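thread time. home robot arm build, the laundry one. been promising this since the last shop night so here goes, 24/05/2018, typing fast, sorry in advance

1/ short version for people who dont scroll: arm moves, gripper closes, cloth is HARD. wood blocks were easy. cloth laughs at you.

2/ for the new people. I'm building a one arm thing that can handle clothes. not folding. folding is for people with money. just take hold of a garment on a rail, tug it straight, let go, dont rip anything

3/ most of the metal gets cut at the Drovamcombe shared shop, wiring and code gets done at home at night when I should be asleep. two sets of tools, always the wrong one in the wrong building. the 2.5 mm hex key lives on my keyring now

4/ parts so far: base is a steel plate, way too heavy, do not regret it. the arm links are square aluminum tube. shoulder and elbow run on Bremico gearmotors, the wrist is a hobby servo that whines like a mosquito

5/ controller board is a Trajkovski, second hand, came with somebody elses firmware still on it. spent a full evening trying to flash it before I noticed the jumper. it's always the jumper

6/ (yes I checked the jumper first. I checked the WRONG jumper first)

7/ the shoulder. ok. first version sagged under its own weight, you could watch it droop. second version I added a spring off an old desk lamp. droops less. third version has two springs and now it wants to point at the ceiling when I cut power. scared myself good

8/ fix for that was boring, moved the spring anchor in a bit and drilled a new hole. then a third hole as the second one was crooked. there's a row of shame on that bracket now

9/ encoder stuff, skip if you dont care. 2201 counts on the elbow from stop to stop. should be the same every time. it was not the same every time. loose set screw on the shaft. a dab of thread locker and two days of waiting to trust it again

10/ gripper is the part I've rebuilt most. fingers started as flat plate, cloth slid right out. then I tried sandpaper glued on the inside. grips great, also eats the fabric. killed a dish towel, rip

11/ now it's thin rubber from a bike tube over a slight curve. cut with kitchen scissors, dont tell anyone. on my test rags it holds and it doesnt leave marks

12/ squeeze force is the other half. too little and it slips, too much and the servo cooks. I log motor current and stop closing when it climbs past a number. the number was a guess. then a better guess. right now its set to 1617 in whatever raw units the board spits out, I never converted it

13/ someone at the shop asked why not a force sensor in the fingertip. because wires. I've got enough wires going through that wrist, one more and it wont turn

14/ ok moved the whole business to the bedroom, only spot with enough room for a rail. rack is a plain metal clothes rack, goes between the bed and the door more or less. the bright stuff is best for this, the arm's eye finds an edge way easier on a loud color
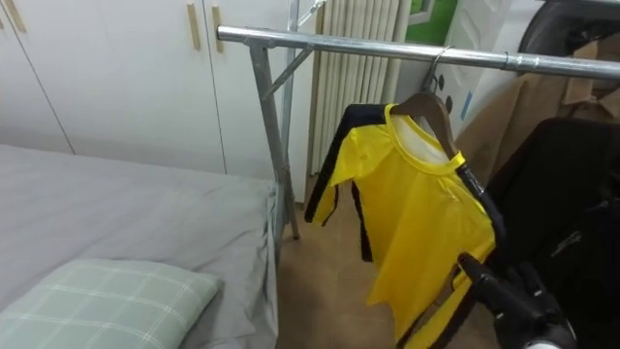
got it by the black trim. yellow one, wooden hanger.

15/ why the trim — the edge has that dark stripe and my edge finder loves a dark line next to a light one. plain sides it just wanders around looking for somthing to hold

16/ the hanger is a whole problem too. one hook on a round tube, so any pull sideways and the hanger wants to slide or spin. on a bench test with a clamp you never see that. everything is different when the other end is free to move

17/ things I've tried for the hanger swing:
- pull slower (helps)
- pull down and only a little sideways (helps more)
- rubber band on the rail each side of the hook (works, feels like cheating, keeping it)

18/ speed. I had max wrist speed at 1000 in the config and wondered why every pull looked angry. dropped it way down. slow looks a lot smarter than fast, same code

19/ also learned the rack itself moves. lightweight rack + heavy arm = rack goes for a walk. need to weigh down the feet. sandbags? water jugs? bag of rice? open to ideas, has to fit beside a bed

20/ lighting, ugh. shiny rail gives a bright streak and the edge finder thinks the streak is cloth. masked out the top strip in software. crude. ran it again w the blinds shut, then open, then shut, lost track of which log was which. LABEL YOUR LOGS

21/ ok so grip tests from this week, rags on the bench only, not the rail. up to 8 grabs in a row before a slip. then a slip, then it gets all weird for a while and I have to rehome it. I think the rubber shifts on the finger. glue or a tiny screw, havent picked

22/ (screw. it'll be a screw. glue and me have a history)

23/ cost question keeps coming up. I dont have a clean total, half of it came out of the scrap bin and the rest I bought twice. the motors were the real money. if you're starting from zero buy the motors last, I bought them first and then designed around shafts that were too short

24/ code question also keeps coming up. it's one long python file and a smaller ugly C file on the board. the python one has a function called grab_thing and another called grab_thing_new and the new one is older. will clean up before I post it. not posting it tonight

25/ safety bit since I got a message about it. theres a big stop button on a long cord, sits in my left hand any time the motors have power. cuts the motor supply, not the board, so I keep the log. wire yours like that, first day, before the fun parts

26/ and stay out of the swing of the elbow. mine is not strong but it's heavy and the corner of that bracket is sharp. filed it down after it found my knuckle

27/ next list
- screw down the rubber
- weight on the rack feet
- new wrist servo, quieter one, my neighbor has opinions
- cable chain so the wires stop snagging on the sleeve side
- hooks with a tighter bend maybe

28/ Tisisberg open bench day is in July, I'd like to bring it. means the base plate has to come off the stand and go down two flights of stairs. starting to regret the steel after all

29/ if you've done cloth stuff with a cheap gripper, tell me what your finger pads are. silicone? the drawer liner stuff? I bought a roll of drawer liner and it's too thick to bend over the tip

30/ also if anyone has a spare Trajkovski board, even a half dead one, I'd trade for it. got aluminum tube, lots of it, and one of the old flat finger sets (not the sandpaper ones, those are trash)

31/ edit to post 9, it was the coupler screw on the elbow, not the motor side. same cure. check both

32/ thats it, going to go rewind the stop button cord and find where I put the hex key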